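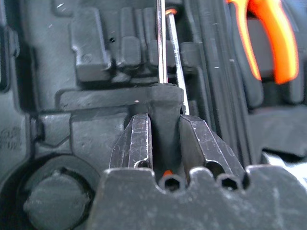 Wrist cam policy keeps losing the slot when the fingers are open over the case

plerside_tk
Oct 22, 2026
Task is screwdrivers in and out of a molded black tool case. The pick planner gets its grasp from a segmentation mask on the wrist camera, then a short servo loop closes the last 4 cm. On the bench with loose tools it's fine. Over the case insert the mask either grabs part of a finger or merges two shafts into one blob, and the servo loop chases the wrong centerline. Depth on the chrome is mostly holes. We run 10 Hz on the mask and I can't go much faster on this box. What are people doing for black on black with shiny shafts?

bruretti_fan
Mask out the gripper first. Your fingers are dark, the insert is dark, and the gripper takes up the bottom half of the view. Render the finger geometry from the joint state and paint those pixels as ignore before the network sees them. It took us 2 days to set up and the finger false positives went away.

plerside_tk
We do have a static mask, but it was drawn with the fingers closed. That could be most of it.

bruretti_fan
Then yes, that's most of it. Make it a function of opening width.

gravier_node
I'd disagree that masking is the main problem. The coating on those fingers is worn down to silver along the edges, so you have bright thin lines right next to bright thin shafts. A rendered mask with a pixel or two of calibration error will leave those edges in, and an edge-based servo will lock onto them. Dilate the mask, or stop using edges for the last stage.

bruretti_fan
Dilate it and you lose the part of the shaft that sits behind the right finger.

gravier_node
You lose it anyway, it's occluded. Fit the line from the upper part of the shaft and extrapolate down. A screwdriver is straight.

au_stack
Posting from the Âu planning side. Why servo on the shaft at all? The insert is rigid. Localize the case once from a standoff pose, register it to a scan of the insert, and the slot positions come for free. The orange pliers handle helps if you need something to get a first guess from, they're the only color in the view.

plerside_tk
Tried that in June. Registration was good to 3 mm and the case slides on the table when a tool sticks in its slot. Also the tools don't always sit straight. One of the two shafts is leaning compared to the one next to it, so slot pose isn't tool pose.

au_stack
Re-register after every pull then. It's one extra look.

plerside_tk
Cycle time. Maybe only when the wrench estimate says something stuck. I can try that.

gravier_node
For the merged shafts: are you training on any images with two of them in the same holder? If the training set is single tools on a bench the network has never had to split them. I'd label a few hundred over the insert before touching the controller.

plerside_tk
Almost none. The labels are nearly all bench.

bruretti_fan
That would do it too. Still fix the mask first, otherwise you'll be labeling around the fingers.

gravier_node
Order doesn't matter much, they're separate bugs. Keep the old checkpoint so you can tell which change did what.

plerside_tk
Plan is the mask by opening width, line fit from the upper part of the shaft, then new labels. Leaving depth off below the standoff pose for now. Will post the logs in this thread once I have the first set of runs.

au_stack
Log the case pose with them please, even if you're not using it.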